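April 19, 2025
By the author of Second Half Notes

I have supported Drelten since I was too small to see over the railing, and in that time we have been promoted 2 times and relegated more often than I care to write down. So when people at work ask me who I follow and I tell them, there is a pause. It's the pause you get when you mention a root canal.

This past season I did something I'd been threatening to do for years. I went to every away game. All 15 of them, by train where there was a train and by bus where there wasn't. My reasoning, back in October, was that away games are where real supporters are made. By the third one I had a cold that lasted until the end of winter and a deep knowledge of which station sandwiches hold up after noon.

The trip to Heridby deserves its own paragraph. Heridby plays in a ground next to a grain depot, and the visitors' section is a strip of concrete steps with a view of one goal and most of a corner flag. We had maybe a third of the field to look at. The other two thirds we followed by sound. When the home crowd cheered we assumed the worst, and we were right both times. A kid in front of me asked his dad what the score was and his dad told him to ask again later.

And yet I'd go back tomorrow. They sell a pea soup there, in a cup with a lid, that is better than anything Drelten has put on the field in a decade. I had two before the whistle and one at halftime, and I was still thinking about it on the bus home while everybody else was discussing the back line.

The back line, for the record, was terrible. We play with three defenders because the coach read somewhere that modern teams play with three defenders. Those teams have three good ones. Ours spend the first ten minutes of every game pointing at each other, and the next eighty explaining to the goalkeeper what the pointing was about.

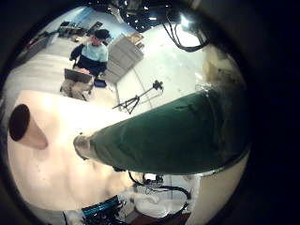 Light blue shirt, dark cap, one arm up.

Then there was Bultoswood, the last away game, where we needed a point to stay up. Drelten brought 200 supporters, which for us is a pilgrimage. Somebody had a drum. Somebody else had a second drum and a different idea of the rhythm, and they kept that argument going for the full ninety minutes without once looking at each other.

We went a goal down early, on a corner we had been told about in advance. I know we'd been told because Bultoswood scores from that corner every other week and it's in all the write-ups. Near post, flick, far post, tap-in. I said "near post" out loud while the ball was still on its way, and the man beside me gave me a look as if I'd caused it.

The equalizer came late and I can't describe it well, as I was bent over tying my shoe. I heard the noise, stood up, and was hugged by a stranger in a wet raincoat who smelled strongly of onions. I've since watched it online. It goes in off a shin. Which of our players the shin belonged to is still being debated on the supporters' forum, and two of them have claimed it.

So we stayed up. The club put out a statement thanking the fans for their "unwavering belief," which made me laugh, having stood among those fans. There was a lot of wavering. A man two rows down from me wavered so hard at halftime that he went and sat on the bus.

My scarf did not survive the season. It went into the dryer after Bultoswood and came out fit for a cat. I've ordered a new one from Sani, the little shop by our home ground, and they tell me the new design has a slightly different shade of green, which the forum is already furious about. I'll wear it anyway. The fixtures for next year aren't out yet, but I've been looking at bus times to Heridby.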